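Visit to Dunleavy, April

Three of us from Midia went over to Dunleavy to look at small robot arms before we put our equipment budget in. We have 418 set aside per month on lease terms, and I wanted to know what that gets you once the extras are counted.

The demonstration area is at the back of the building, past goods-in. Birdie Esposito met us at 8 and had us on the floor within ten minutes. They keep benches from two suppliers, Ivia and Jekance, and she was open about the faults of each.

Most of my notes are on costs outside the quote. The arm is the figure everyone asks for. Then there is the gripper, the table, the guarding, the cabling, and a person's time to set it up. Dunleavy paid for 2 days of training and wished they had booked more. Spare fingers were 300 a set and took a month to arrive -- worth ordering with the first batch.

Floor space was the other thing. Our packing room has one wall free, and a fixed base needs a solid top under it. Birdie said to price the table as part of the machine, and to ask who drills it.

The trial work is plain stuff: coloured cubes and a square marked out in black on a white tabletop. The top is well used, with holes and scuffs all over, and a cable runs loose across it. I would budget for clips and trunking.

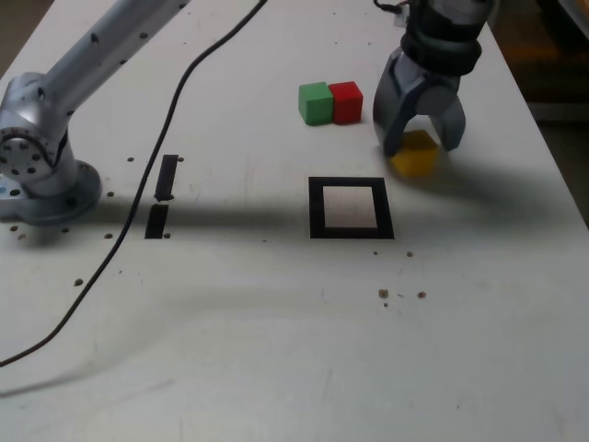
Fitzgerald Lindqvist thought we should hold off on buying and lease one arm for a season, as the service contract was where his own sums had gone wrong. He also said to get the call-out charge in writing.

I have asked both suppliers for a lease price with the gripper and training shown on separate lines. Ivia have replied -- Jekance want to see the room first. The packing room measurements still need doing before they come.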